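The cable drawer, and other things Mebrat Belay will talk you out of

I went to see Mebrat Belay with a tote bag of wires on my shoulder, which felt a bit like going to the dentist with a mouth full of toffee. She helps people sort out their homes and workrooms under the name Lilari, and when I told her on the phone that I wanted to talk about cables, she laughed for a good long while and then said, "Bring yours."

So I did! It took 11 years to build up that bag. There were chargers for phones I no longer own, two extension cords and something with a round plug that my sister swears is for a keyboard (the musical kind). Mebrat tipped the lot onto the bench and didn't say a word, and I started apologizing right away.

"Everybody says sorry," she told me. "I had a client, Shagufta Zaidi, lovely woman, and she said sorry to me for every single cord. I told her, you're not in trouble, it's string with a plug on it."

Her method, if you can call it that, starts with bins. Clear ones, or near enough, and always open on top while you're working. She's firm on the lids. "Lids are for when you're done. You put a lid on early and you've made a little grave." The long cables get coiled and go in one bin each, and small tools get their own.
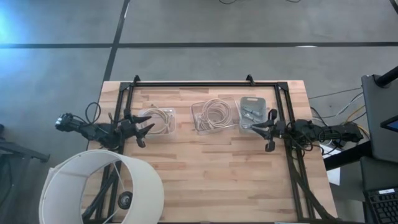 Two coils and some small tool-like things, each in a bin of its own.

I asked why a whole bin for one cable, because my apartment is tiny and that sounded like madness. She shrugged.

"It's while you sort. Later you can double up, I don't care. But if you start with two cables in one bin, you'll come back after lunch and have one very big cable."

She learned to coil from an uncle who ran sound for weddings, and she is picky about it. No wrapping around the elbow, ever. You make a loop in your hand, then you roll the cable a little between your fingers as you make the next one, so it lies flat against the first. I was terrible at it. My third try came out looking like a figure eight that had been sat on, and she made me shake it out and go again. (I've been practicing with the vacuum cord since. I'm now only bad.)

"Pale cables are the worst for showing dirt," she said while I fought with it. "Wipe them as you go, with a barely damp cloth, and unplug them first, please. I have to say please because people don't."

We got onto bins for a while. I'd expected her to have a favorite brand and she sort of does, a line from Lotik, but she was much more interested in whether I could lift the thing with one hand when it was full. She also likes a slot or a lip you can get your fingers into. What she can't stand is a big deep tub, the kind that ends up at the back of a closet with the heavy stuff on the bottom and a broken lamp on top.

"Huệ Phí, who I worked with in May, she had 14 of those," Mebrat said. "Fourteen! We kept 2. She uses one for the Christmas lights and one for the dog's towels and she says it's the best thing that ever happened to her hallway."

And the wood under everything? I'd been admiring that top the whole time, all those narrow strips in different tans and pinky browns.

"I like a light surface because you see what you've got. A black screw on a dark table is gone. And a row along the back, always a row. Then the front is free for your hands."

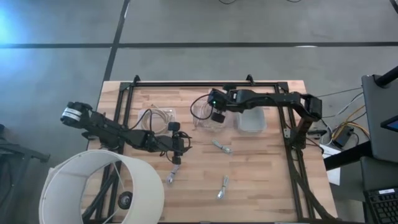

What to do with the strays

By this point my own pile was down to the hard cases, the cords that fit nothing. I figured she'd tell me to throw them all out, and I was braced for it. She didn't. She gave me a paper bag and a pen and had me write 5th October on the front.

"If you go looking for one of them, good, take it out, it lives with you now. If a year goes by, the bag goes to electronics recycling. And don't open it to say goodbye."

I asked if she follows that rule at home and she went a little quiet, then admitted to a box under her own bed with a Clurkov radio in it that hasn't made a sound in years. Her partner, Ha-neul Yoo, has been told not to bring it up.

"It's a nice radio," she said. "I'm going to fix it."

I went home with a much lighter tote, the mystery keyboard cord still in it, and a coil of extension cord she'd let me redo four times. My sister is coming by to collect the keyboard one next week.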